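# Wenduvport Council Extends Waiting Period Rule for Reproductive Health Clinics

October 25, 2021

The Wenduvport City Council voted on Monday to keep in place a local rule requiring reproductive health clinics to post their license status and counseling hours at the front entrance. 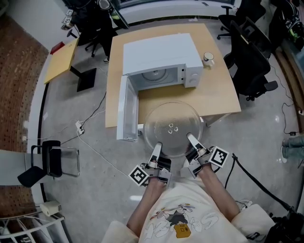
## Vote follows lengthy public hearing

The measure, first adopted on a trial basis in March, passed with 13 members in favor and two opposed. It applies to every licensed clinic within city limits, including those that offer prenatal care, contraception and abortion referrals. Clinics that do not post the required notice may be fined $100 for each day of the violation.

The council received 1274 written comments before the hearing. Speakers on both sides of the abortion debate addressed members for most of the evening, although the rule does not change which services a clinic may provide.

Peninah Mugo, director of the Shirima Women's Health Center, told members that her staff had followed the rule from the start and did not object to posting a license. She asked the council to reconsider the section on counseling hours, which requires a clinic to give notice of any change one full day in advance.

"A counselor who calls in sick at seven in the morning cannot give a day's notice," Mugo said. "We would ask that the city treat such cases with common sense – and put that in writing."

The council did not amend the section. It directed the city health office to prepare written guidance on staff absences and to send it to all clinics before the end of the year.

## Waiting period proposal set aside

A separate proposal to require a two-day wait between a first consultation and a referral was withdrawn before the vote. The city attorney had advised that the matter falls under state authority. Members who supported the proposal said they would raise it with the district's representatives in the state legislature.

Residents of the Rususach and Dristis neighborhoods may direct questions about clinic licensing to the city health office during regular business hours.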